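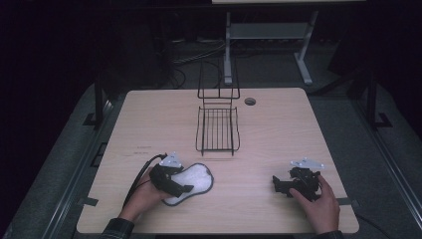

件名: Re: [jidoka-ml] Paltlowの公開デモ、行かれた方いますか
差出人: Kagiso Magagula

Kekanaさん、みなさん

Magagulaです。行ってきました! 2月中に報告するつもりがすっかり遅くなりましたが、まだ興奮が残っているうちに書きます。長いです。

> Marietjie Kekanaです。
> Paltlowの見学会、申し込んだのに当日急ぎの立ち会いが入って
> 行けませんでした。うちは布物の仕分けと箱詰めが多いので、
> 柔らかいものをどう扱っているのかが一番知りたいところです。
> どなたか行かれた方、感想だけでもいただけませんか。
>
> あと、手持ちグリッパで教示データを取るところは
> 見せてもらえたのでしょうか。案内には「実演あり」としか
> 書いてなかったので。

まず後の質問から。見せてもらえました、しかも目の前で。私はアームが動くほうの実演(Rusnákの小型機で、箱から部品を出して並べるもの)が目当てだったのですが、終わってみると手持ちグリッパのほうに長く居座っていました。午後の回は30分の枠だったのに、入れ替えの声がかかるまで机の脇から動かず、次の回の人には申し訳なかったです。

题材は靴の中敷きでした。表がふわふわのパイル地で、見るからに滑りそうなような、引っかかりそうなような、いやな素材です(笑)。これを両手のグリッパで扱って、黒いワイヤーのラックに立てていく。担当の方は軽々とやるのですが、体験で握らせてもらうと、指先の感覚がないだけでこんなに不器用になるのかと驚きました。自分の手なら考えもしない角度を、いちいち考えることになります。

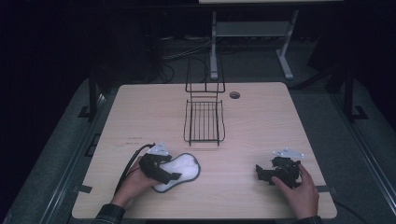

Kekanaさんの本題、柔らかいものの扱いについて。私が見ていて面白かったのは、つかむ前の迷いがそのまま動きに出るところです。平らに置いてある薄いものは、どこに爪を掛けるかでその後が全部変わってしまう。左のグリッパが灰色の縁取りのある白いパッドを挟んでいる間、右は口を開けたまま机の低いところにいますよね。この空いているほうの手の使い方が人によって全然違うらしく、早めに寄せておく人もいれば、最後まで動かさない人もいるそうです。布の箱詰めでも同じ話が出てきそうだと思いながら聞いていました。

データの量も聞いてみました。この作業では200回分をひと区切りにして、そこで一度学習を回して様子を見るとのこと。つかみ損ねてやり直した回も捨てずに、印を付けて残しているそうです。うちの現場だと失敗した回は真っ先に消してしまうので、耳が痛かったです。

それから、グリッパの指。柔らかいものなら指も柔らかくするのだろうと勝手に思い込んでいたので、そこをしつこく聞きました。
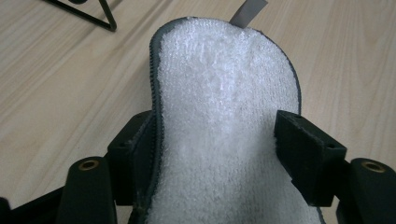 答えは「ものによる」でしたが、その先が丁寧でした。強く挟めばパイルがつぶれて形が読みにくくなるし、弱いと持ち上げたところで向きが変わる。中敷きは土踏まずのくびれがあるので、左右で当たる面の形が揃わないのも悩みどころだそうです。2種類の指先を付け替えて比べさせてくれたのもありがたかった。私は角の丸いほうが断然持ちやすいと感じたのですが、隣で試していたSkerkusskaの方は反対の意見で、しばらくその場で言い合いになりました。楽しかったです。

気になった点もいくつか。

・ケーブルの取り回し。大きく腕を返すと引かれる感じがあり、慣れるまで気を取られます。無線化の予定を聞いたら「検討中です」と笑っていました。

・作業する人の疲れ。私は2セットで前腕が張りました。担当の方はこまめに交代しているそうです。

・ラックの位置を毎回ずらすのかどうか。聞きそびれました。どなたか同じ回に出ていた方がいたら教えてください。

学習させたアームで中敷きを扱うところは、今回の実演には入っていませんでした。次の公開で見せたいとのことで、日程が出たらまたここに流します。

Kekanaさん、次はぜひ一緒に行きましょう。布物のサンプルを持ち込めるか聞いてみたところ、事前に相談すればよいそうです。窓口はPaltlowではなくPlelterの見学担当になるとのことなので、そこだけご注意を。いただいた資料は紙だけですが、読み取って個別に送れます。欲しい方は私宛てに直接メールをください。

Kagiso Magagula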